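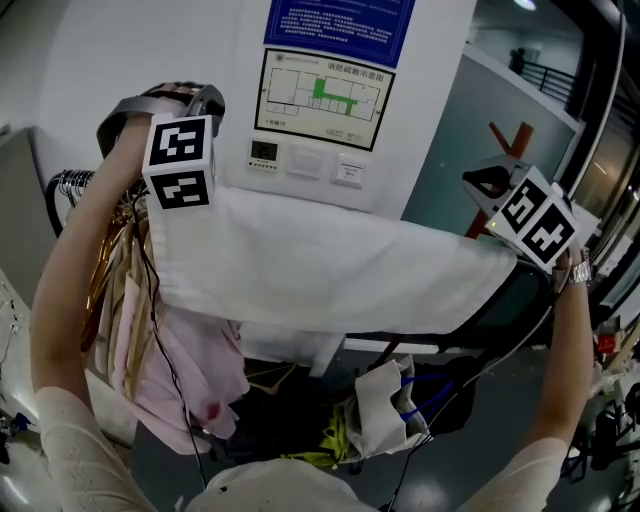 How far behind am I on the packing? Nine boxes, and the kitchen not touched.

19 July 2018. Hot again, fan on, no sleep to speak of. Movers come on the 30th. Got the quote back from Grukmont this morning, 700 for the truck and two men, piano not included. Called Jalix to compare. On hold 20 minutes, then cut off. Fine. Grukmont.

Linens first, that was the plan for today. Sheets, the tablecloths, the guest towels. Threw out the yellow set, worn through in the middle. Kept the good tablecloth even though it's been used maybe twice since we got it. Hall closet done by lunch. Lunch was crackers and the end of the tuna.

Then the books, which was a mistake. Sat on the floor an hour reading old cookbooks. Found the receipt for the blue chair, 359, cannot beleive we paid that. It's going to the new place no matter what, it's staying by the window.

The new place. Keep walking through it in my head. 166 Clita Street, second floor, that narrow turn on the stairs. Will the dresser make it? Measured twice, wrote it on the back of an envelope, lost the envelope. Measure again tomorrow.

Landlord wants keys by noon on moving day. Asked for the deposit back before September and got a shrug. Should have gotten it in writing. Write letter, keep a copy.

Things to do, quick before I forget:
electric, change over
mail forwarding
more tape, the wide kind
cancel the paper
ask at Nic Aodha if they take lamps, also the ironing board

Drove past Nic Aodha around five but they'd closed early. Lamps still in the trunk, clinking every time I brake. Bought tape. Bought the wrong tape.

Evening a bit cooler. Did one box of glasses, wrapped in newspaper, hands all black from it. Sad for a minute about the garden, the tomatoes are just coming in and somebody else will eat teh most of them. Picked four, still green on top, put them on the sill.

Feet hurt. Bathroom cabinet tomorrow, then kitchen if I can face it. Bed.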